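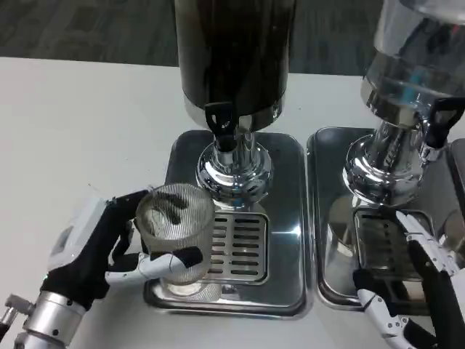
## Drinks table check, Parri room, March 18, 2019

I do this walk-round before every coffee morning at Flustville and I write far too much in the comments, sorry in advance! Sheet 258, for anyone filing it.

- [x] **Table** – level, no wobble. I leaned on it properly this time.
- [x] **Drip trays** – one under each dispenser, raised rims, grates seated flat. I ran a cloth along the rims (no sharp spots) and gave the slots a quick scrub.
- [x] **Taps** – levers move freely. The left one was stiff back in September and I'm so pleased with how it feels now. 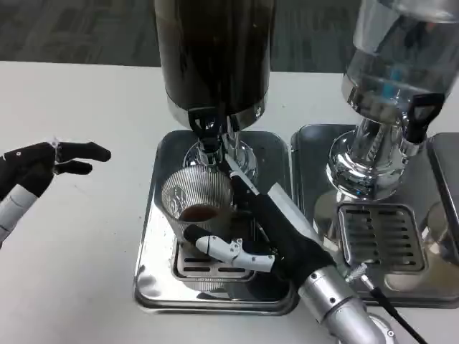

*Cup on the grate, left tap. Short pour only.*

- [x] **Pour test** – a little coffee in the bottom of a ribbed cup is plenty. I stay with small pours because a full hot cup is a miserable thing to carry back across a carpet.
- [ ] **Hot label** – still missing! I've ordered two from Kostov, part number 1045, and they should go where people look first.
- [ ] **Carpet** – dark gray, so spills hide. Feel for damp patches with your hand – looking won't do it.
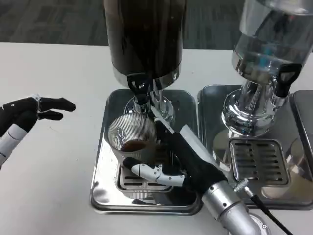
Ifor Gape wants the grate check moved ahead of the pour test, and he'd like us to note which tap was tried, left or right, every single time. Fair enough, I've penciled both onto the master sheet.

- [x] **Cup position** – directly under the spout before anyone touches the lever.
- [x] **Gap between trays** – very small, so watch your fingers when you lift one out (I pinched mine at Guveck last year).

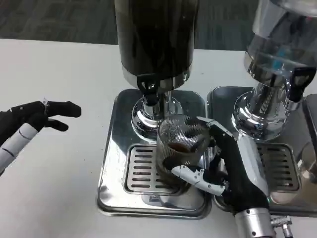 *Checked and written up by Rhodri Bellis*

- [x] **Right dispenser** – base and tray match the left one. Clear container, so it's easy to check for smears.
- [ ] **Spare tap washers** – down to 7 in the drawer, please reorder.

Next check is before the September open day, same sheet, and bring your own cloth.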